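Dotico Records: Reissue and New Music Program
Progress report to the Kavanagh Fund
Submitted 12 June 2021 by Rogelio Marquez

Dear all,

When I last wrote to you we had a storage unit full of tape boxes, a half-working reel machine and one new album that existed mostly as voice memos. I'm very happy to say we are a long way past that, and this report is going to be a fun one to write.

The Gestow tapes

The big news is that the transfer of the Gestow archive is nearly finished. We took in 628 reels from the old studio and 564 of them have now been transferred, named and backed up in two places. The rest are reels with sticky shed, which need baking before anyone dares thread them, and a small pile with no leader and no label that we have left for last on purpose (I want to be in the room for those).

The sound is so much better than we hoped. Most of us only knew this music from worn twelve-inches and radio rips, where the low end had been squeezed down to a thud. On the masters the bass lines have a real shape to them. You can hear fingers sliding on strings in tracks everybody assumed were all machine. There is a nine-minute version of "Harbor Light" with an entire second half that was chopped off for the single, and it goes into this lovely slow breakdown with just a drum machine and somebody whistling. We have played it far too many times in the office.

We also found three complete mixes of the unreleased second album. They differ quite a lot. The earliest is dry and hard, the middle one is drowning in spring reverb, and the last splits the difference. Our plan is to release the last mix as the album proper and put the best of the other two on a bonus disc. The surviving members of the group have heard everything and signed off on that plan in April, which was a wonderful phone call.
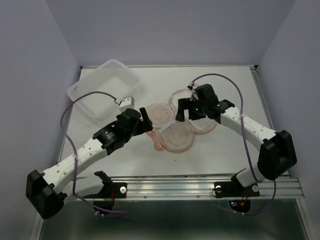 NEW RECORDINGS

The Grovari album is done! It was tracked in two long stretches, with a gap in the middle while we waited for the piano to be fixed, and I think the gap helped. The first batch of songs was all fast, bright and jumpy, close to what they play live. They came back from the break with four slower pieces built on detuned organ and hand percussion, and those now sit at the center of the record. The running order went through many drafts. We ended up opening with the quietest song, which scared me a little, and now I can't imagine it any other way.

Mixing is finished and the masters are at the cutting plant. We rejected the first test pressing of side B for distortion on the inner grooves, moved the loudest track to the start of the side, and are waiting on a new lacquer. This will push the release back. Pressing queues are very long at the moment and I would rather tell you that plainly now than promise a date and miss it.

The grant paid for studio time, the string players on two songs and a proper fee for the cover artist. All of these were in the original budget. The piano repair was not, and we covered it from label income.

Audience and sales

The first taster from the archive, a two-track digital single, came out with almost no fanfare and has sold 3053 copies through our own store. That is easily our best result for a digital release. A good share of buyers left notes with their orders, and many of those notes are from people who danced to these songs the first time and want to know what else is in the boxes. We have started answering them in a monthly email, with a short clip from a newly transferred reel each time. Replies have already helped us put names to two backing singers who were never credited.

Radio has been kind to us too. The long "Harbor Light" got a full play on a late-night show, whistling and all.

What has been harder

Rights paperwork on a handful of the Gestow tracks is slow. Two were written with a co-writer whose estate we are still trying to reach, and until we do they stay off the release. The sleeve notes are also behind schedule. We commissioned a short essay and received a very long and very good one, so we are now looking at a booklet, and I will send a revised print quote once I have it.

Live events did not happen in this period. The launch show money is unspent and we would like to carry it forward to the next period, with your agreement.

Next steps

Bake and transfer the remaining reels.
Approve the new Grovari test pressing.
Finish mastering the second Gestow album and its bonus disc.
Settle the booklet format and confirm costs.
Book a room for the launch show.

A listening link for both albums is coming to you separately. Please play the Grovari record loud at least once, and give track five a chance to get going. The full expense sheet is attached to the same email, and I'm glad to go through any line of it by phone.

With many thanks,
Rogelio Marquez
Dotico Records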